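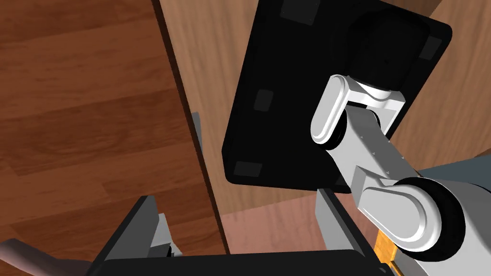 Chala in the simulator, with the black gripper up close and the white arm reaching in.

Chala at Celtater: your questions, answered
Put together by Yabsira Gebru, room prep, Clulstead
Last updated October 24, 2020

Since the July meeting I've had questions in the break room, in the parking lot, on sticky notes and once through the window of the linen van. I love it. Keep them coming. I've gathered the ones I get most and answered them as well as I can. If you're new to Celtater, we get furnished rooms ready between tenants, and Chala is the robot that is going to work alongside us on it.

What is Chala, and what is Volteo?
Chala is the robot: arm, gripper, base, the whole thing. Volteo is the software we use to plan its jobs and practice them on a screen before anybody tries them in a building. People mix the two up all the time (me included, for the first few weeks). If you're moving something, you want Chala. If you're clicking something, you're in Volteo.

Which jobs is it going to do?
To start with, the carrying and clearing jobs in room prep. That means opening cabinets, checking that they're empty, picking up things left on tables and floors and putting them in the right bin. We have 109 rooms on the Clulstead list, and every one of them gets this treatment each time a tenant moves out. It's the part of the day with the most bending in it, and my knees are already looking forward to the change!

Which jobs stay with us?
Making beds, bathrooms, windows, touch-up paint, anything with a tenant present, and the final walk-through. The final walk-through is signed by a person. That's written into the plan and I pushed hard for it.

Is anybody losing their job?
No. There are 33 of us in room prep and the plan keeps 33. I asked for that in writing and there's a copy in the binder by the time clock, so go read it. What does change is how the hours are split up. Expect less time on clearing and more on repairs and inspection, which we've been behind on for as long as I've worked here.

What about my pay grade?
Nobody goes down a grade. If you get signed off as a Chala operator you go up one, and the bump starts with the first full pay period after your sign-off. Training time is paid at your normal rate, including the evening sessions.

Do I have to become an operator?
You don't. You do have to take the short safety session, even if you plan to stay as far from the thing as you can. Everyone who might be in a room with it needs to know where the stop button is and how much space to leave. The session takes a morning, and there are bagels.

I'm not good with computers. Will I be able to do it?
Yes! Most of the screen work is looking at a room and deciding whether what you see makes sense. You already do that every day. A couple of the people who picked it up fastest had never used anything fancier than the scheduling tablet, and what carried them was knowing how a room ought to look. The first session covers logging in, turning the view and stopping a run. By the second one you'll be setting up a room yourself.

Why do we practice on a screen first?
You can knock over a simulated lamp all day long and never fill out a form. We can also change the room between tries, move a table, shut a door, and see what the arm makes of it. We had logged 443 practice runs by the time I updated this page, and plenty of those were messy. I like the messy ones best for teaching. You stop the run, everybody leans in, and somebody always says what they'd have done with their own hands.

Practice sessions: more about what you'll be doing

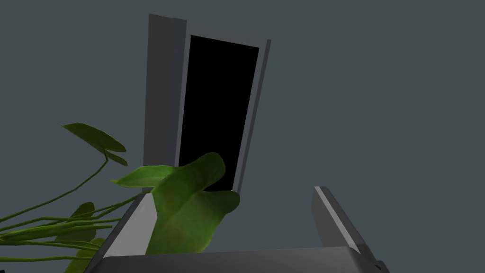 Reading time: 3 minutes

What am I looking at when I open a room?
Usually you get the view from just behind the gripper, so the two fingers rise from the bottom and the room is beyond them. It's an odd angle until it clicks. Furniture can seem to lean when you're looking up at it from down low, like the tall gray unit with the black opening. Give yourself a minute. Find the two fingers, find whatever is closest past them, and work your way back to the wall.

Why is there a plant in the way?
There are plants in the way in real rooms, too. Tenants leave them, and we've all reached around one to get at a cabinet. With a broad leaf between the gripper and the bottom of the opening, you have to think about the approach. Do you come in from the open side? Do you move the plant first? Bring your opinion to the session. Arguing about this stuff is half the fun.

How do I know a cabinet is empty if it just looks black inside?
Great question, and it came from the night crew. A dark opening tells you that you can't see anything in there, and that's all it tells you. Our rule for the real rooms is the same one we've always had: get a light on it or get a hand in it before you mark it clear. Chala's jobs are written the same way. If it can't confirm, it flags the cabinet and one of us goes and checks.

Can I pick which view I use?
Yes. For table jobs I like looking down past the gripper so I can see the arm and the tabletop together. For tall furniture I go low. Other people swear by the opposite. Volteo remembers your last setting under your own login, so please use your own login.

Do my mistakes get recorded?
The runs are saved so we can play them back in class. They aren't tied to your review, and your supervisor doesn't get a score. If a clip of yours would help the group, I'll ask before I show it.

How fast does it go?
Slower than you. I timed myself clearing a studio and then timed the planned job for the same layout, and I was done and drinking coffee. Speed isn't the draw. It can keep going on the clearing while you fix the closet door that has been scraping since spring.

What if it does something I don't like the look of?
Stop it. Big red button in the building, space bar in Volteo. You don't need permission, you don't need to be an operator, and you won't be asked to justify it. We'll look at the playback together afterward.

Who decides when a job moves from the screen to a real room?
We do, as a group. A job has to come through 98 clean practice runs in a row, and then two operators and one person from inspection have to agree on it. Any one of them can say not yet. The count goes back to zero if we change the job, even slightly, and yes, that gets tedious.

Can I suggest a job?
Please! The linen cart idea came from the early shift and it's next on the list after tables. Write down what the job is, which rooms it happens in and what usually goes wrong with it. That last bit is gold. Drop it in the tray outside my door or tell me and I'll write it down.

Will it work in the older buildings?
Not at first. The stairs on the east side rule out two of them and the door thresholds are a problem in a third. Those stay on the regular rota with the regular crew, and nobody on those routes loses training hours because of it.

When can I try it?
Sign-up is on the sheet next to the binder. Sessions run after the early shift and again before the night shift, and I keep seats open for people who have never come. If neither time works with your kids or your bus, find me and we'll sort something out.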